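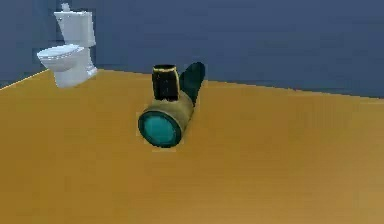 Ochre floor, slate-blue wall.

Print this page | E-mail this page
Reading time: 6 minutes

Section 4: Painting the floor of a small room with Clarkine two-part paint

By now you've done the scrubbing and filling in Section 3, and your knees have probably forgiven you. This is the part I like best! It goes quickly once you start, though, so read the whole section through before you open a tin. I didn't, my first time, and I ended up in the hall in my socks with the lid lever on the wrong side of a freshly painted floor.

What you need

- one Clarkine base tin and the small hardener bottle that comes taped to it
- a short-pile roller and a spare sleeve
- a 50 mm brush for edges
- a bucket or tub that holds more than 1,000 ml
- a flat stirring stick (the Shezi ones are nice and wide, but any clean bit of batten will do)
- low-tack tape
- gloves, and old shoes you don't mind losing

CAUTION: The hardener can irritate skin and eyes. Keep the window open the whole time. If the room hasn't got one, prop the door and run a fan in the passage, blowing away from the room.

4.1 Choosing your colour

If you've already bought the paint, skip on. If you haven't, please paint a test card first and leave it on the floor overnight. Warm colours go a good deal stronger over a whole floor than they look on the lid — Lizelle Van der Merwe, who edits these pages, picked her yellow from a swatch the size of a stamp and has since repainted. Look at the card in the morning, at noon and with the lamp on.

Cool walls will push a warm floor further towards orange. I love that. You may not.
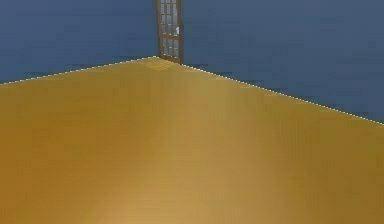

Golden yellow runs paler down the middle and deeper at the sides.

4.2 Mixing

1. Stir the base tin on its own for three minutes, scraping the bottom. The pigment settles into a sort of pudding, and you want all of it.

2. Pour the base into your bucket. Add the full bottle of hardener. Don't guess at half quantities unless you own proper scales (I've tried it with a kitchen jug and had a tacky patch by the door for most of March).

3. Stir again, slowly, for five minutes. Fast stirring whips in air and you'll be popping bubbles all afternoon.

4. Let it stand for ten minutes. Put the kettle on.

Note: Once mixed, the paint is usable for nearly 79 minutes in a cool room and a lot less in a hot one. When it starts to drag on the roller, stop. Thinning it won't bring it back.

4.3 Cutting in and rolling

5. Tape the bottom of the skirting and press the edge down with a fingernail. Tape around anything fixed to the floor as well.

6. Plan your way out! Start in the corner furthest from the door and work backwards. If there's something in the way that can't be moved, paint behind it first, then down both sides, then carry on towards the door.

7. Brush a band about the width of your hand along the far edges. Do only as much as you can roll up to in the next few minutes, so that the brushwork and the rolling blend while both are still wet.
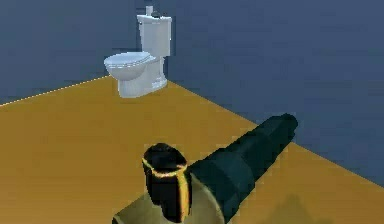

8. Roll in patches of an arm's length or so, first one way and then across. Finish each patch with light strokes towards the door, all in the same direction. Overlap the wet edge a little each time.

9. Leave small misses alone. I know. They'll be covered by the second coat, and going back over half-set paint leaves a ridge you'll feel through your slippers.

10. Pull the tape while the paint is still soft, low and slow, folding it back on itself.

4.4 Second coat and waiting

11. Leave it overnight. Touch an out-of-the-way spot with a knuckle — if it feels cool or grabs at all, give it longer.

12. Mix a fresh tin and repeat steps 5 to 10. Don't use yesterday's leftovers, even if they look runny.

Socks are fine after a day. Shoes after two. Keep bath mats and anything rubber-backed off for a full week, and mop with plain water for the first month.

NOTE: The stock code for the ochre changed from 1,416 to 1,935. It's the same colour, says Lesego Nel at the Zatamau counter, but buy all your tins under one code if you can.

Go on to Section 5: Sealing the edges.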